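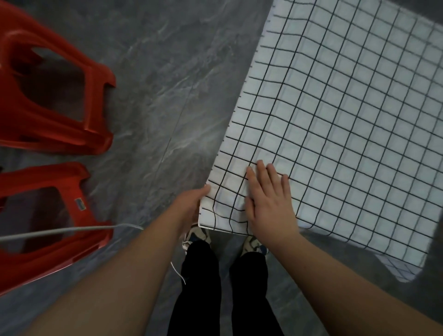 Smoothing the corner of a black-and-white grid cloth, as seen by the person doing the smoothing.

Notes from the folding desk

If you asked people what robotics work looks like, few would answer "bending over a tablecloth." Yet that has been the bulk of our March. The Hultwood project needs examples of ordinary cloth handling from the worker's own point of view, and a learning system, like a teenager, has to be shown laundry a great many times before it shows any interest.

The target for this round was 281 usable recordings of spreading, straightening and folding. We have 72 of the spreading kind, which Mpho Naidoo describes as "a start" in the tone he usually saves for parking tickets.

The grid cloth has been the star so far. Plain white fabric gives the software very little to hold on to, while printed squares show every ripple. When a line bends, the cloth underneath is bending too, and the system can learn to connect a hand pressing down with a line going straight. It also shows up human laziness without mercy. Ekaette Yusuf reviewed one of my early recordings and asked whether I'd smoothed the thing or just patted it for encouragement.

We've had to unlearn some manners. Kamil Hrnčiar is a naturally tidy folder, and his first batch was so clean that it taught the system almost nothing about fixing a mistake. He's now under instructions to leave a corner tucked under now and then and sort it out on camera. He finds this painful. Muireann Kinsella, on the other hand, has never produced a square fold in her life and is suddenly our most valuable contributor.

The rules for contributors have grown a little since last time. Keep both hands in view while you work on a corner. Look at the part you're working on, even when someone walks in with coffee. Go at your normal speed — several of you have been moving like underwater ballet dancers, and the system will pick that up and we'll all have to live with it. Please don't narrate. There is no audio, and you look odd.

Ekene Okeke is labeling the spreading set now and would like start and stop times written down as you go, in handwriting that other people can read. Folding begins once he's through it. Anyone with good knees and a free hour after 3 should put their name on the sheet by the door.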